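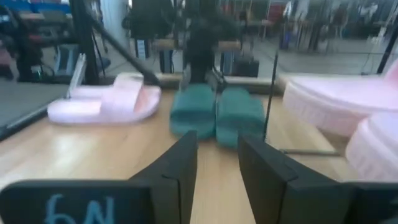

Wrist camera view, pair-matching task, green pair ahead and pink ones either side

How many demos before I vary the layout? (matching slides into pairs)

Posted by tallowbench, 24 Apr 2018

I'm collecting teleoperated examples for a policy that sorts slide sandals into pairs. One arm, parallel gripper, small camera at the wrist. The operator drives the arm from a leader handle and we log joint positions and the wrist video together. The operator picks up a slide, sets it down beside its mate with both toes facing the same way, then does the next colour.

So far I have 300 episodes. The trained policy does well when the green pair is near the centre of the table. If a pink slide starts on its side it usually goes for the strap from the wrong direction, closes on nothing and then hovers. It also does badly when a slide starts close to the right-hand edge, where it fills up a lot of the wrist view and goes blurry.

I went back through the logs and only 44 of the 300 have a slide starting on its side. The rest start sole down. Two operators did all of it and one of them did most of the early ones.

Should I throw out part of the set and recollect, or just keep adding? And is it worth putting in a second camera? I'd have to redo the mounting on the frame, so I'm not keen. We have the arm until the end of the term and then it goes to another group.

Sigita Urbonaitė

Don't throw anything out yet. Keep the sole-down episodes and collect 100 more where at least one slide starts on its side or upside down. Then train on the lot and test again before you decide anything else.

Some things that mattered when we did a similar job at Eltthorpe, with work gloves:

Write the starting layouts down before the session. If you leave it to the operator they put things back more or less where they were last time. We used a printed sheet with a grid and drew a layout from it for each episode.

Agree on how a slide on its side gets picked up. If one operator rolls it flat with a finger first and the other grabs it by the sole, the model gets two answers to the same picture and tends to end up between them. Your hovering sounds like that to me, but check by watching the 44 episodes back to back and noting which method was used in each.

Include recoveries. Start some episodes with the gripper already in a bad spot, say above the strap but rotated wrong, and have the operator back off and try again. Trim out the part where they are only thinking. Long pauses in the data teach it to pause.

For the right-hand edge, have a look at the view at the start of the approach. If the near slide covers most of one side, the policy has very little to go on. Starting from a higher home pose fixed most of this for us and meant no changes to the mounting. You will need to use the same home pose when you test, and your old episodes will start lower, so tag them.

Keep a fixed set of test layouts that never go into training. We didn't do that until March and had to rerun a lot of tests.

Mohsin Memon

Agree with the above on the pickup method. I'd add the second camera though. A wrist camera loses sight of the mate as soon as you move in on a slide, and then the arm has to place it beside something it can't see. You'll need new episodes for it, as the old ones won't have that view. If you can't spare the time, stay with one camera and get the operators to lift and look back at the mate before placing.

flatpack_ned

just get more data. more colours too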